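Noltulik Cups on Grid, data card

Version 3. Maintained by Dewanti Liew and Irfan Ong. Released Jul 24, 2019.

Summary

Noltulik Cups on Grid is a set of 1,530 still pictures of cups standing or placed on a surface that has been divided into cells with blue tape. Each picture has a text record giving the cell of every cup, the cups' order across the grid, and the state of the tape lines near them. The set covers 34 layouts. A layout is a starting arrangement of cups plus the changes made to it before the cups were cleared.

The set was made to check placement notes: whether two people looking at the same picture write down the same cell for the same cup. It is small and is meant to be read through by hand at least once before it is used for anything else.

What is in the pictures

The cups are plain and have no handles. Most layouts use pale mint-green ones, which were chosen because they stand out against a brown surface and the blue tape. Color is not a label in this set. Two cups of the same color are told apart by position only.

The tape grid was laid by hand and was left as laid. Lines wander, some strips slant, and several lines are made of separate segments with gaps between them. Cells are therefore unequal in size and few of them have four right angles. No correction was applied to the pictures to straighten the grid.

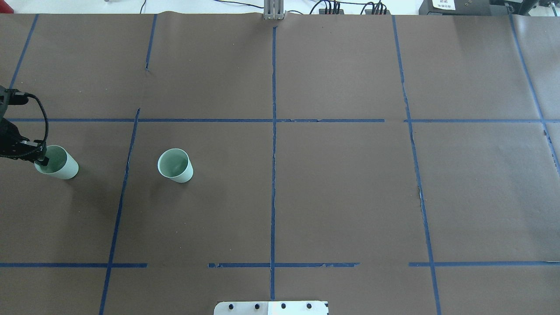
Fig. 1. Two mint-green cups, roughly level with each other, in the left portion of the grid. Mouths up.

Fig. 1 is a common case for the cell rule. The cup farthest left is just below the upper horizontal line, and the other stands in the rectangle to the right of the angled strip. Both are recorded under the upper line. The frayed tape on the right-hand vertical does not affect either record, but it is entered in the tape field. Creases in the paper are not entered.

Cell rule

A cup belongs to the cell that holds the middle of its base. The mouth is ignored. In angled views the mouth and the base of a cup can appear over different cells, and going by the mouth was the largest source of disagreement in version 1.

Where a line has a gap, the cell boundary is taken to run straight across the gap from one tape end to the next. Where a line stops and does not start again, the boundary ends with it and the two cells are recorded as one.

A base that sits on tape is recorded with both cells, the larger share first. If the shares can't be judged, the field is set to "split" and the note field says which strip is involved.

Slanting strips

Some cells are bounded by a slanting strip on one side and a straight strip on the other. These were first labeled by Cempaka Wattimena using row and column numbers. Row and column numbers assume a regular grid and gave odd results near the edges, so version 2 replaced them with bounding strips. A record now names the strip to the left of the cup and the strip to the right, as they appear in that picture. Row is kept as a second field and may be blank. 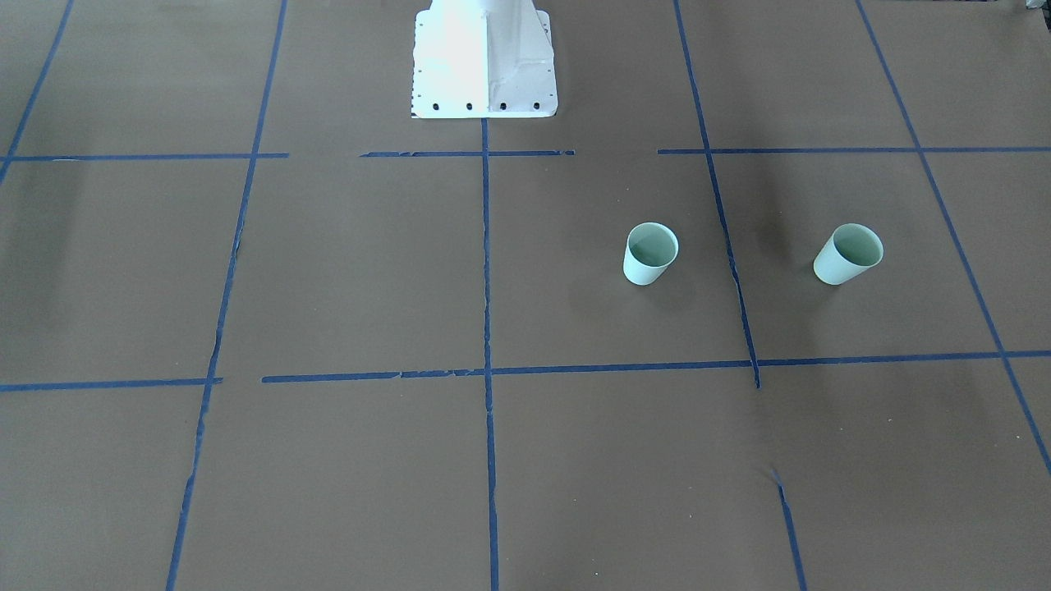

Fig. 2. Cups in neighboring cells with one slanting strip between them.

In Fig. 2 the first cup is recorded as "central / slanting" and the second as "slanting / long diagonal". The first cup is closer to its right-hand boundary. That is worth a note, because a small shift to the right would change the record. The gap between the cups is recorded as wide. Gap has three values (touching, narrow, wide) and is judged by eye against the width of one cup.

Left and right always refer to the picture. They are not carried over from one view of a layout to another. Users who need a single set of cell names across views have to build the match themselves, and the strips that slant most are the easiest place to start.

Record fields

picture: running number of the picture
layout: number of the layout, 1 to 34
cup: order of the cup from left to right in the picture
strip_left, strip_right: bounding strips
row: optional
gap: distance to the next cup on the right
mouth: direction the open end faces as it appears in the picture
tape: gaps, torn ends or fraying on a bounding strip
note: free text

The files are tab-separated, one cup per line. A picture with two cups has two lines.

Labeling and checks

Seo-ah Heo and Suryani Gunawan labeled all pictures separately. Their records differed on 117 pictures. Irfan Ong went through those and chose one reading or entered "split". Both original readings are kept in the file differences.txt, which should be used by anyone studying agreement.

Most of the differences concerned the gap field and bases close to tape. A smaller group came from shadows. The darker patches beside a cup can be taken for part of its base when the cup is pale and the surface is not. The instruction in version 3 is to find the lower edge of the cup first and mark the cell second.

Known problems

Layouts 1 through 11 have no tape field. They were labeled before the field was added and have not been redone.

The mouth field is unreliable in steep views, where an upright cup and a leaning one can look much alike. Treat it as a hint.

Cup sizes are not given. Apparent size changes with distance and view and should not be used to work out real size.

The grid has no scale. Cell areas can be compared inside one picture only, and only loosely.

Recommended use

Split by layout, never by picture. Pictures from one layout share cups, surface and tape, and a split by picture will put near copies on both sides.

Corrections can be sent to Dewanti Liew with the picture number and the field. Corrections received before the end of August go into version 4. Please send one line per field.

Related items

Ploritz tape line notes, version 2
Nasuveo tabletop layouts, text records only
Lubis cup and bowl placement guide
Noltulik change log, versions 1 to 3
Cell rule worksheet for new labelers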